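How many chopstick demos before changing the setup?

Mark Anthony Dela Peña
I'm recording hand-held gripper demos for Barredo and have 42 so far. Keep going or move things?

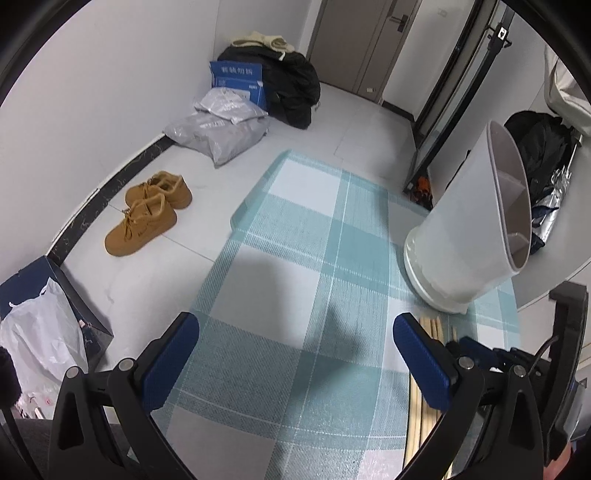
Chopsticks beside the white holder

Phúc Dương
Move things! We shifted the holder every few takes and got to 91 in September, so much better than one fixed spot. 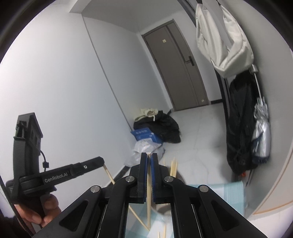 Grasp variety helps a ton too. I love takes with one stick held nearly upright in the pads like that, but get some low grips as well!

Kesness
60 was fine for me.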